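**Ticket 84: held-out eval scores drop when training on the mixed-object set**
Project: Suvarna (bimanual imitation, tabletop)
Opened by: Aishwarya Kaimal
Assigned: Saranya Rao
Status: open, cause found, fix under test
Last edit: 21/01/2022

### Symptom

Policy trained on rigid containers only: normal. Policy trained on rigid plus cloth: the right arm closes early on rigid objects and stalls on cloth. Validation loss looks fine in both cases. Same seed, same config, same checkpoint step. Episode length capped at 600 steps.

### Environment

- Two-arm setup, leader/follower teleop
- One head-height view, one fixed view
- Logger: Dotent, default config
- Training set: 131 episodes after filtering

### Log

**1.** Aishwarya reran the rigid-only checkpoint to rule out hardware. Behavior unchanged from December. Closed this branch.

**2.** Suspected action normalization. Stats were computed over the whole mixed set, and cloth episodes have a much narrower range on the gripper channel. Recomputed per task. Early closing on rigid objects got a little better. Stall on cloth did not change. Keeping the per-task stats anyway.

**3.** Krishnamoorthy asked if the views were swapped in some episodes. Wrote a check that compares the first image of every episode against a reference for each stream. No swaps.

**4.** Checked timestamps. Found it, or most of it. In 13 episodes the joint states lead the head view by several steps. All 13 were recorded after the logger restart, and all are cloth. The fixed view is aligned in the same episodes, so the policy gets two views that disagree on where the grippers are.

**5.** Dropped the 13 and retrained. Stall is less frequent but still there. That leaves too few cloth episodes to say anything useful about the method, so dropping them is not the fix.

**6.** Nektarios suggested shifting the head stream by a constant offset. Tried it on three episodes. The offset drifts within an episode, so a constant works at the start and is wrong by the end. Need to resample against the joint clock.

**7.** Resampling script is on branch `head-resample`. Nearest neighbor for images, linear for joint states. Saranya to review before it touches the shared copy.

### To reproduce

```
python check_sync.py --set mixed --stream head --tol 2
python check_sync.py --set mixed --stream fixed --tol 2
```

First command lists the bad episodes. Second should return nothing. If the second one also lists episodes, stop and post the output, because that is a different bug.

### Open questions

- Does the narrow gripper range on cloth still matter once sync is fixed? Step 2 was run on bad data, so that result needs repeating.
- Should the ablation table keep the single-view rows? Both were trained before step 4. The fixed-only row is probably valid. The head-only row is not.
- Logger restart: manual or crash? Nothing in the notes either way.

### Next

- [ ] Review and merge `head-resample`
- [ ] Retrain mixed set, three seeds
- [ ] Repeat step 2 with per-task and pooled stats
- [ ] Rerun the head-only ablation
- [ ] Add the sync check to the ingest job so it fails on upload

Please don't start new mixed runs from the shared copy until the first box is ticked.

### Attachments
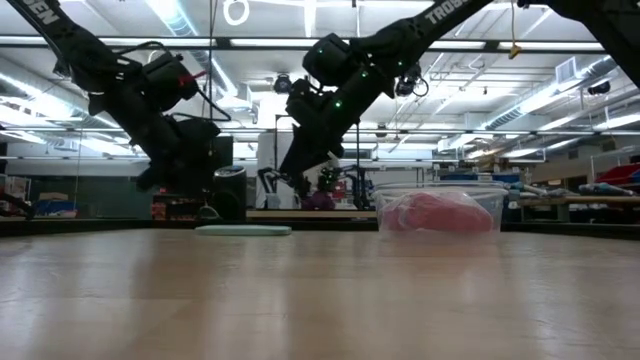 Fixed view above. Both below are head view, container first, then cloth.
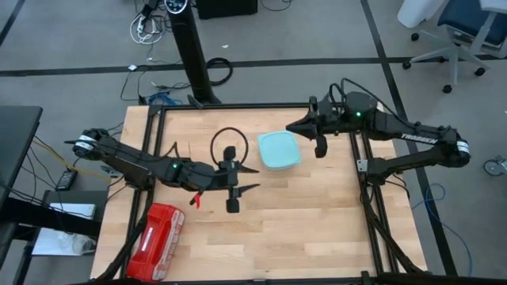
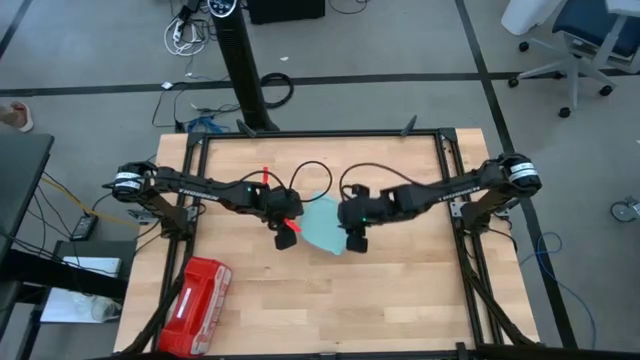 *Saranya Rao*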